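Last updated: 18/12/2023
8 min read

Section 2: Planning and budgeting before you order

I wrote this section after I'd done our own purchase badly, so take it as advice from someone who had to go back and ask for more money. We run one arm on tabletop chores, mostly putting away plates, at our Platmont site. If your job is heavier or faster than that, the steps still hold but your numbers will be different.

Read the whole section before you fill in the Etia order form. The form asks for things in an order that suits the seller, and it's easy to commit to a gripper on page one before you've measured a single plate!

2.1 Write down the job first

1. Pick one task and write it in one sentence. Ours was "take plates from the rack and stand them back in the rack." Boring, but it settled a lot of arguments later.

2. List every object the hand will touch. Measure the thickness at the rim, the widest point and the weight. Do this with the real objects – catalog sizes were off for half of ours.

3. List every object the hand must not touch. Racks, walls, the table itself. People skip this one, and then they buy fingers that are too wide.

4. Mark which items are consumables. Plates chip, racks crack, finger pads wear down. These belong on a separate budget line (see 2.4).

Note: Don't write "general kitchen tasks" on the form. I did that on my first try and got a quote back for a hand I'd have used twice.

2.2 Choose the hand and the camera together

The wrist camera and the fingers share the same small bit of space, so please don't buy them months apart like I did. Ask for the finger length and the camera mount height on the same quote, and check that the camera sees past the tips when the hand is open.

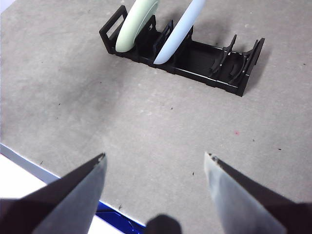
Finger width is where I'd spend your planning time. A parallel hand has to open wide enough to approach, then close on a thin rim without hitting whatever is beside it, and the opening distance in the brochure only covers the first half of that. Think about the last stretch, where the tips go in. With a black rack like ours, holding a green plate and a light blue one in neighboring slots at one end, the tips have to fit between two plates that both lean, and there are divider ribs in there too. Pointed, tapered fingers get you a lot more room than square ones. If your plates will always sit at opposite ends of the rack you can be more relaxed, but I wouldn't plan on it.

1. Measure the gap between two neighboring plates at the narrowest spot.

2. Compare it with the thickness of one fingertip, pad included.

3. If it's tight, ask for the slim fingers. On our Pereyra quote they added $88 for the pair, and I'd pay it again tomorrow.

4. Order one spare pair at the same time. Shipping a second box in October cost me $20 all by itself.

Caution: Don't file or sand fingers down at home to save money. You'll change the grip, and you may lose the warranty along with it.

2.3 Plan the table

I had the arm on order before I had anywhere to put it. Please do this part early.

1. Choose a matte top. Shiny ones throw glare into the wrist camera, and you'll spend days moving lamps.

2. Mark out the full reach of the arm, then leave extra room past it for cables and elbows (yours, I mean).

3. Check the power at that spot. Our controller was quoted as a 208 volt unit and the outlet by the table wasn't. The electrician's bill was bigger than the table's.

4. Decide where the rack goes and try it at a few angles before you fix anything down. A rack set diagonally can be easier or harder to reach depending on which way the wrist turns.

Note: Cheap tables are fine as long as they don't wobble. Lean on a corner. If it moves, the arm will move it more.

2.4 Build the budget

Split the sheet into one-time costs and running costs. Mine now has arm, controller, hand, camera, table and electrical work on the first half. The second half has finger pads, plates, racks and the Werus support plan – I left that last one off the first version and had to explain myself.

Add 20 percent on top for the stuff you forgot. You'll want it for brackets and cable ties if nothing else.

Caution: Check how long each quote is valid. If one runs out while you're waiting on another, you may have to start that one over.

When the sheet is filled in, go on to Section 3 and the order form.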